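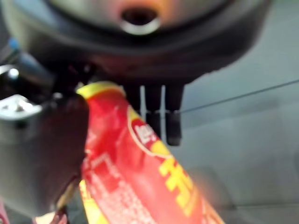 Which way do you fill a shelf, front to back or back to front?
Back to front. Old stuff gets pulled forward first, new goes in behind it.

shelfrat40
Posted 4/26/23
Ok so I restock the drinks bay at a small Skostdale shop. Tall soda bottles up top, tubs underneath. Boss wants it the other way round. Thoughts?

Ultetti
Tall on top is fine if the shelf is deep enough. Pull everythign to the rail when you're done. Short people can't reach the back row.

shelfrat40
Deep enough, yeah. My problem is the end of the row. Big bottles get shoved in there with no real spot

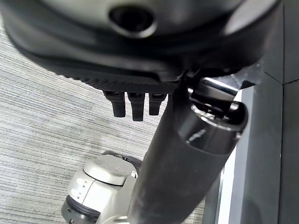 and then the next person just leaves them, so I end up redoing the whole side before close. Every shift.

Majumder
Disagree with tall on top. Heavy stuff goes low - always. Did nights for 3 years, never put full soda above chest height.

Ultetti
Depends on the bay. Low shelf gets kicked and nobody bends down for soda.

Majumder
They bend down for it at my store.

shelfrat40
Ok trying this next shift, tell me what's wrong with it

1. Clear the end of the row first, odd bottles go in a crate
2. Soda to the rail, labels facing out, no second row till the first is full
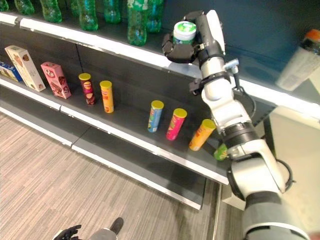
3. Tubs last, lids straight, same kind together
4. Wipe the rail

Majumder
Wipe first. Otherwise your moving it all twice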